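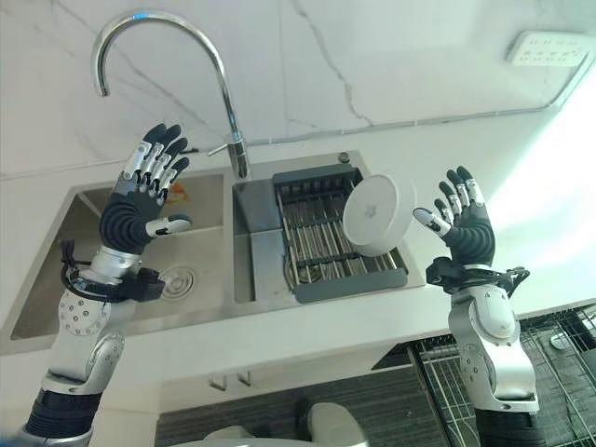
Chapter 6
When the Hand Lets Go

Most accounts of a dropped plate begin with the fingers. They were too slick, too stiff, too slow to close. Readers who have worked through Chapters 4 and 5 will be inclined to agree, having just spent a good many pages on friction and contact. This chapter asks you to hold off. The fingers are where the failure shows up, and a lot of time has been wasted by people who took that for the place it came from.

The case we will use throughout is the Plemmont kitchen trial. A two-armed machine with five-fingered hands was set to clear dishes at an ordinary household sink: two basins, a drainer rack in one of them, a gooseneck faucet between. The arms were supplied by Mavport. The control software came from a small outfit called Rarnetti, and the trial was run by a third party, Mthembu, under contract to a housing agency that wanted to know whether such a machine could be left alone in a tenant's kitchen. Three organizations, then, each with its own idea of what the word "release" meant. Keep that in mind.

6.1 What was reported

The first summary of the trial listed 388 plate transfers and 51 drops. It classed every one of the drops as "grip loss" and recommended softer fingertips. The fingertips were changed. The drop rate in the next block of transfers was a little lower, and the summary's authors declared the matter closed.

There are several things wrong with this, and you should try to find them before reading further.

To begin with, "grip loss" is not a cause. It is a restatement of the event. A plate that has left the hand has, by definition, lost the grip; writing the phrase in a column headed CAUSE adds no information, though it does fill the column. We will meet the same trick in Chapter 9 under the name "operator error."

Then there is the improvement. New fingertips were fitted on a Tuesday. On the same day the rack was moved, the plates were swapped for a lighter set, and the arms were recalibrated as a matter of routine. Any of these might have helped. The summary credits the fingertips, apparently on the grounds that somebody had paid for them.

Last, nobody had separated the drops by where they happened. A plate can fall during the pick, during the carry, or during the place, and these are different failures with different remedies. Hendrik Khumalo, who was brought in by the housing agency to review the trial, asked for the figures broken out this way and was told they didn't exist. He spent the better part of January going through the logs and making them himself.

6.2 What the logs showed

Khumalo found almost no drops during the pick. There were a few in the carry. The great majority came during the place, over the rack, with the plate already tilted on edge and the hand commanded to open.

Read that again: commanded to open. In most of the "grip loss" events the hand had not lost anything. It had let go because it was told to, and it was told to before the plate was seated between the rods.

The release command was tied to position. When the wrist reached a stored point above the rack, the software opened the fingers. That point had been taught once, with one plate, on one morning. If the rack had shifted in the basin, or the plate sat slightly differently against the thumb, the hand opened in the same spot regardless and the plate went down whatever gap it happened to find. Sometimes it landed in the rack and was scored as a success. Khumalo's report is rather sour on this subject, and he is right to be. A good share of the 337 successes were drops too. They were drops that came out well.

The trial's scoring sheet had no way to record this. A plate in the rack was a pass. A plate in the basin or on the floor mat was a failure. How it got there was not asked.

6.3 The argument about sensing

Rarnetti's reply was that the fingers had contact sensing and the software used it. Both statements were correct. The sensing was used during the pick, to decide when the hand had closed far enough. It was ignored during the place. Kai-wen Tai, who wrote the placing routine, explained in a later note that the contact signal had proved noisy near the rack, where the plate rattled against the rods and tripped the threshold early. A position check had been put in as a stopgap. The stopgap shipped.

It would be easy to turn this into a story about carelessness, and some retellings have. I don't find that version useful. Tai's note is clear, dated, and was sitting in the project folder the whole time. Mavport had not been sent it. Mthembu had it and filed it under software. The people drawing up the failure table worked from video, and on video a hand opening too soon and a plate slipping out of a closed hand look much alike unless you slow the playback and already suspect something.

The revised routine lowers the plate until a steady load is felt through the wrist, waits, and then opens. It is slower. Mthembu's claim that it "eliminates placement drops" rests on 90 transfers with a single plate type, and you should treat it accordingly. What happens with a bowl, or with a rack that slides when pushed, was not tested.

6.4 Why this is a safety matter

A broken plate is a nuisance. A machine that opens its hand at a point in space, without regard to what is under it or in it, is something else. The same routine was going to be used for glasses and for knives. Nothing in the published drop rate would have warned the housing agency of that, and a low enough rate might well have reassured them.

The rest of this chapter sets out a method for classifying release faults. Section 6.5 defines early, late, partial and unintended release. Section 6.6 covers what has to be logged to tell them apart afterward, and why video alone will not do it. Section 6.7 returns to Plemmont and works through the drops again using the new categories, including four that remain unexplained.

Before going on

Reread the first summary as described in 6.1. Write down what you would have needed to see before accepting that the fingertips were at fault. Keep your list; you will be asked to revise it at the end of the chapter.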